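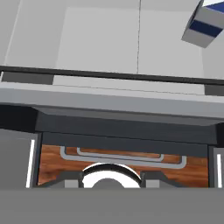

Sawatzky objetó por escrito que ninguna norma de cocina podía exigir a un brazo lo que no exigía a una persona, y pidió que se retirase el artículo 8. La Oficina de Normas de Gotarano admitió la objeción a trámite y mantuvo el artículo.

Decía así: «El brazo no soltará un envase mientras no conste quién ha de recibirlo». Se había redactado para los almacenes de Zernancombe, donde siempre había un destinatario. En la cocina simulada de Tradomwood no lo había. El expediente llegó a reunir 2.000 folios, y en ellos se discutía si una encimera podía considerarse parte receptora. 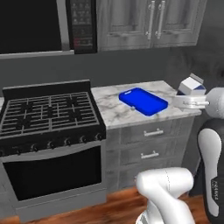

Última modificación de la página: enero

El acta recoge que el brazo sostenía el cartón de leche por la base, con la bandeja azul sobre la encimera. Preguntada la Oficina si procedía ordenar la entrega, respondió que la orden requería 2 firmas y que la segunda correspondía al destinatario.

Transcurrieron 20 sesiones. En la última, el sistema presentó una solicitud propia, correcta en forma y plazo — la primera de su clase —, por la que pedía figurar como destinatario del envase a los solos efectos de poder dejarlo. La Oficina la selló a las ocho de la tarde y dio traslado a Sawatzky, que no formuló alegaciones.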